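4.2 Sensory claims for seasonal releases

Much of what is written about seasonal beer rests on an assumption that drinkers can taste the season. Brewers release a spiced ale or a dark lager in the fall, a tasting panel is asked whether it seems "autumnal," and the panel says yes. We are not persuaded that this tells us much. The panelists usually know the month, and they often know the beer. In the trials reviewed in Section 2, the label was hidden in fewer than half the sessions, and the color of the beer was hidden in almost none.

Our own panel was set up with these complaints in mind. We recruited 122 adults who drank beer at least twice a month and gave each of them 5 samples in identical opaque cups. Two samples came from Jovwood, a brewery that puts out a new pumpkin ale every year, and two from Fladcombe, whose stout is sold all year under two different labels. The last was a plain pale lager with no seasonal branding at all. Serving order was randomized for each person, and servers did not know which code belonged to which beer.

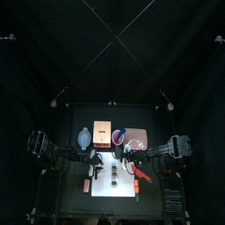
The Fladcombe pair deserves a closer look, as it is the nearest thing we have to a clean comparison. The winter label and the regular label cover the same recipe, and the brewery confirmed that both kegs were filled from one tank. When the labels were shown in a second session, panelists rated the winter version as "warmer" and "richer" by a clear margin. When the labels were hidden, the gap shrank to the point where we would not want to build an argument on it. A reader who already believes in seasonal flavor may say that the hidden-label session was simply too short, and we cannot rule that out. But it was the same length as the sessions in which seasonal flavor was supposedly shown in the first place.

The pumpkin ale is harder to dismiss. Panelists did pick out cinnamon and clove without being prompted, which is hardly surprising in a beer brewed with cinnamon and clove. What they did not do was name pumpkin. Only 8 people used the word before seeing the label, and several of them also used it for the lager. Hattori scores, which combine aroma and aftertaste on a single scale, were higher for the pumpkin ale than for anything else on the table. We report them because other groups do — we remain doubtful that one number can stand for both.

Price makes matters worse. The Tutier survey, with over 1000 responses from taproom customers, found that people who had paid more for a limited release also described it in more detail. The survey's authors read this as a sign of greater flavor. It could as easily mean that people who spend more pay closer attention, or feel they ought to. Nothing in the survey design separates these readings, and the authors did not ask what customers had been told by the staff.

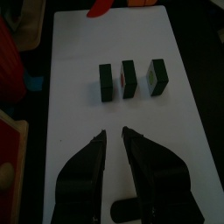 Figure 3. Three dark green blocks in a row on a white surface, with gripper fingers in the foreground.

Arben Halilović, who reviewed an early draft of this section, objected that a blind cup strips away too much: foam, glass, color, the room. We take the point, and we agree that a beer drunk beside a fire pit is a different experience from one drunk in a booth. Yet that is a claim about fire pits. If the setting does most of the work, then the release calendar should be studied as marketing, with the recipe as a minor factor. A repeat of the label test is planned for January, when any pull toward fall flavors ought to be weaker.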